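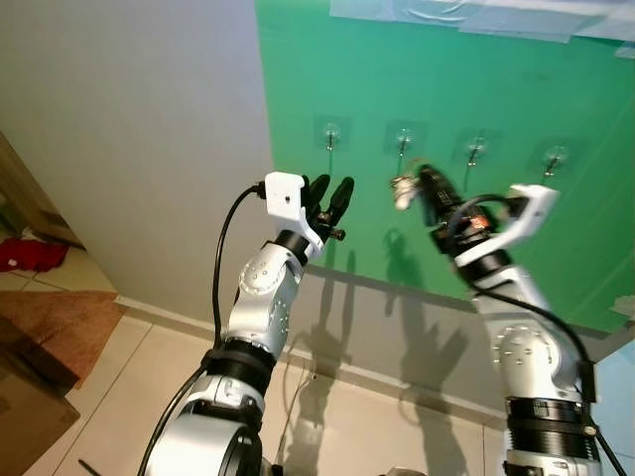
Both arms at the green backdrop, right gripper holding the small white part.

sarum_lab wrote:
Results from the hook task, October 2022. We trained on 2,000 two-arm demos, then added a second set to reach 3,000. Success over the same 51 start poses went up, but most of the gain came from the right arm. The left one still stalls before it commits.

winero wrote:
How many of the 3,000 did you keep? Stalling usually means pauses in the demos.

sarum_lab wrote:
1,882 after filtering. We cut failed grasps and dropped parts. Pauses stayed in.

cliseo wrote:
Then I'd blame the pauses before I'd blame the arm. Trim them and retrain.

V. Harasym wrote:
I disagree. We trimmed pauses on Sotomayor in July and the policy got faster and less accurate. Clear hooks on plain green give the cameras very little to work with - the hesitation may be a vision problem. Try a wrist view first.

cliseo wrote:
Different task though. Sotomayor had one arm.

sarum_lab wrote:
I can run both on the same 51 poses. Trimmed set goes first, it needs no new data.

winero wrote:
Post the per-arm numbers too please.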